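We use cookies to improve your experience on this site. By continuing to browse you accept our cookie policy. Accept | Manage settings

3.2 Recessed handles and latches on sheet-metal storage

The second group of fittings in the survey consists of recessed handles, that is, handles set into a pressed or cut opening so that no part of the fitting stands proud of the door. They are common on lockers, tool cabinets and equipment housings, where a projecting handle would catch clothing or trolleys in a narrow aisle. Earlier work on grip comfort has dealt mainly with bar handles and knobs, and the recessed type has usually been treated as a variant of the bar. We consider this unsatisfactory. With a bar handle the hand closes around the part from outside. With a recessed handle the fingers must first enter a space of fixed width and depth, and the rim of that space limits the angle at which they can arrive.

Three dimensions were recorded for each fitting: the clear width of the opening, the depth from the face of the panel to the back wall, and the clearance between the moving part and the nearest inside wall. Corner radius was noted but not used in the analysis, as the radius gauges available to us did not seat reliably against a rolled edge. Depth was taken at the centre of the opening and again at the lower edge. Where the two readings differed by more than 2 mm, both were kept and the smaller one entered in the main table.

Measurements were made by two of the authors (Koskela and Laitinen) working separately, and disagreements were settled by a third reading. The cabinets from Harju and Lerwood were measured with the doors closed, in the position in which a user would first meet them. The Clendis units were delivered without shelves and had to be ballasted before testing, because the doors otherwise pulled the whole carcass forward.
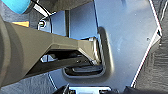 Figure 4. Rounded rectangular recess in a light blue-gray metal panel, with a raised, bevelled rim. A black latch or handle piece lies horizontally in the lower part of the recess.

The position of the moving part within the opening had more influence on the ratings than we had expected from the pilot work. Where it lay low in the opening, participants tended to enter from above with the palm facing the door and then curl the fingertips downwards. Where it was central, the approach was more varied, and several participants changed hands between trials. Neither arrangement was preferred overall. The low position was rated as easier to find without looking, but worse when gloves were worn, as the glove tip folded against the inside wall before reaching the part.

Rim form was treated as a separate factor. A raised rim stiffens a thin panel and protects the cut or pressed edge, and it also gives the fingers a line to follow when the user is looking elsewhere. Its drawback is that it adds to the effective depth. For shallow openings the addition was too small to matter. For the deepest fittings in the sample it was enough to bring the second knuckle into contact with the edge, and this was the complaint most often written in the free-text box.

Each fitting was operated 50 times by the same participant before the comfort rating was taken, so that first impressions of a stiff mechanism would not dominate the result. A separate endurance series of 1,000 operations was carried out on the Lunar cabinet only. It is reported in Section 4 and is not considered further in this part of the paper.

Surface finish proved difficult to control. Several doors had been in service before they reached us and carried small scuffs and specks in the coating, mostly near the opening. We did not refinish them. Light scuffing of this kind has no mechanical effect on the handle, but it may affect how a participant judges the age and quality of the cabinet, and ratings of perceived sturdiness should be read with this in mind. Colour contrast between the moving part and the panel was recorded on a simple scale of low, medium or high. A black part against a pale panel was entered as high in every case, irrespective of gloss.

One limitation concerns lighting. The tests in September were run under overhead strip lights, which put the lower inside edge of many openings in shadow. Participants with reduced vision reported more difficulty under this arrangement than in the later sessions, when a side lamp was added. The two sets of ratings have therefore been kept apart in Table 3, and no pooled figure is given.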